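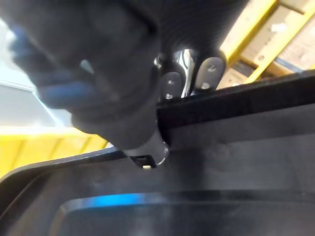
Bandummont, 27th May

Deposit scheme and shared accounts

Question
Our residents' association pays the Mumora energy deposit from one joint account. In March the balance stood at 2,000 and we were told that 1,000 would be returned. The sum received was 787. The statement gives no reason for the difference. May we ask for a breakdown, and to whom should the request be sent?
Submitted by Priya Nakamura

Replies (3)

Reply 1
You are entitled to a written breakdown. Please write to the Accounts Office at Raltano, quoting the reference at the top of the statement, and keep a copy. The office should answer within two billing periods. If the final meter reading was entered late, the standing charge will have been taken from the refund - this is set out in section 2 of the terms.

Reply 2
Same happened at Hutchins. It was the standing charge.

Reply 3
Further to the first reply, requests concerning joint accounts must be signed by both named holders. A request bearing one signature will be returned unanswered. The form may be collected from the front desk.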